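Two arms in a shared workshop – your questions

What is it?
A pair of robot arms I'm putting together at the Prirkthorpe workshop, so they can learn to fold my washing. I get the bench from 7 in the evening and I'm usually still there at 10!

What did it cost?
899 pounds so far, mostly motors. Please don't tell my bank.

Why aluminium rail?
Both arms bolt to it on their own plates, and I can slide them along when I change my mind (often). I'm on layout number 8.

Does it fold yet?
Towels, on a good night. Checked things with a belt are this month's project, and I'm still fiddling with how hard the grippers squeeze.

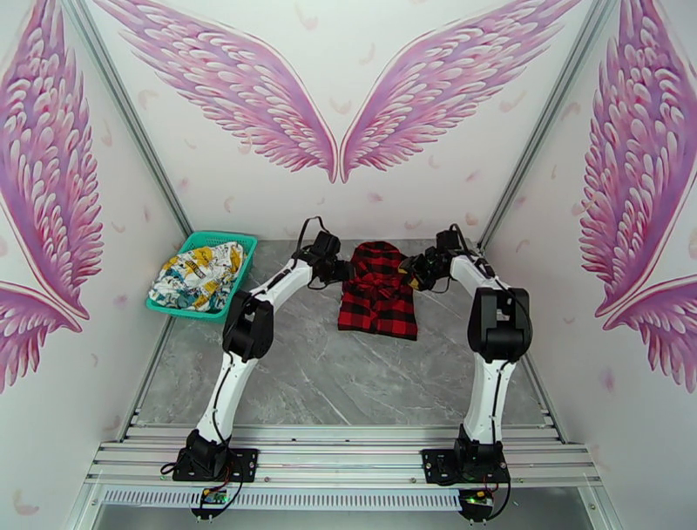

A reader in Devness wrote in to say the elbows on theirs sagged after an hour's running, and did I get the same? Yes, a bit – I let mine rest between goes and tighten the screws every week.

Can I have the files?
Soon. The bracket drawings need tidying first, then they'll go up on the downloads page.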